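4.2 Rules for bladed and film-like items

Packing benches mix sharp tools with soft wrapping, and we were delighted by how far a short written rule set could go. The Umemstead rules allow a blade near the gripper only if it is retracted and logged.

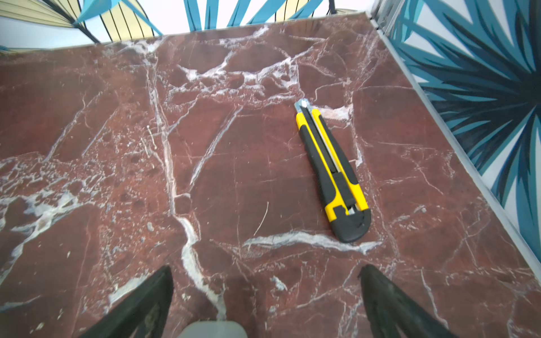

Figure 3. Utility knife on the marble work surface, gripper fingers open.

Rule 6 covers sheet material: grasp first, then check what else lies within reach before lifting. We applied it in all 117 trials at the Hirier site, and it's a pleasure to work with!
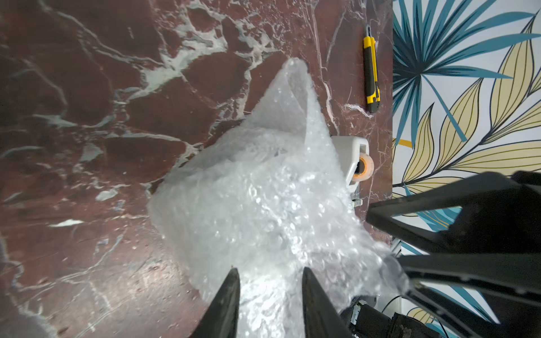
One reviewer from Zonuner asked whether Rule 6 should set a minimum distance to any cutting edge, and argued that 40 mm would be easy to audit. We have added that figure to the draft.

Rule 9 deals with loss of view.

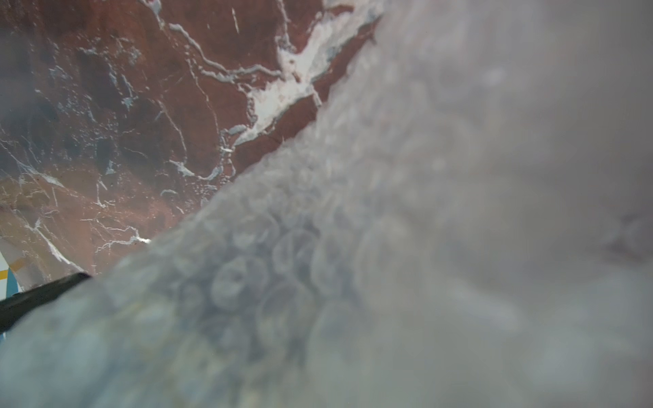 The Moriarty checklist assumes that a wrist camera always sees its target. Film breaks that assumption beautifully. With blurred plastic over much of the view and only one finger showing, we require a second viewpoint before any further motion.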